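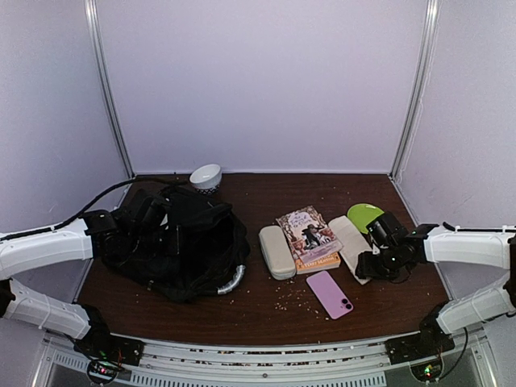
Bendik Söderlund wrote in to say that he had knitted for years before anyone told him to wash his swatch, and that every sweater he made before then came out long enough to sit on. His note is pinned to the front of this section because so many of you told us the same story after the first Dilstead guide came out! So pour yourself something warm, and let's get your Dilstead cardigan off to a good start.

Section 2. Swatching and casting on

You'll be knitting the body in one piece from the bottom up, back and forth, and then joining the sleeves at the underarm. The instructions are for size 36, which takes 1,455 yards of Kotian worsted in all. If your yarn came in hanks, wind them into balls before you sit down (a chair back will hold a hank perfectly well if there isn't a patient pair of arms in the house).

Your swatch

1. Cast on 30 stitches with the larger needle, loosely, and knit four rows for a border.

2. Work in plain stockinette until the piece is 6 inches tall. I know, I know, it feels like forever when the new yarn is sitting right there. Put on a movie.

3. Knit four more rows and bind off, again loosely.

4. Soak the swatch in cool water with a drop of wool wash for twenty minutes. Lift it out with both hands, press it in a towel, and lay it flat to dry overnight.

5. Measure across the middle, well away from the borders. You want 18 stitches to 4 inches. If you have more than that, go up a needle size and make another swatch. If you have fewer, go down.

Note: Kotian grows a little in the wash, mostly in length. Write down your row count both before and after soaking and tuck the paper in with your pattern. You'll want it when you get to the sleeves.

Caution: Don't pin the swatch out or stretch it to make the numbers come right. The sweater won't be pinned when you're wearing it.

Casting on the body

6. Using the smaller circular needle and a long-tail cast-on, cast on 164 stitches. Leave a good long tail, longer than you think, and place a marker every 20 stitches so you aren't counting from the beginning each time the phone rings.

7. Work the ribbing, knit 2, purl 2, for 3 inches. The Irkthorpe version of this cardigan has a deeper rib, and you can certainly borrow it if you like something snug at the hip; just take the extra inch off the plain part of the body.

8. Change to the larger needle and knit one row, then purl one row, and take a moment to spread the work out and look along the bottom edge for twists or dropped stitches.

Note: Anyone using Prelteck interchangeable needles should tighten the joins with the little key before starting step 8, and check them again every evening or so. Mine came loose halfway across a row in May, and I spent a whole episode of my favorite show fishing up stitches with a crochet hook.

9. Continue in stockinette until the body measures 15 inches from the cast-on edge, ending with a purl row. Leave the stitches on the cable and go on to Section 3 for the sleeves.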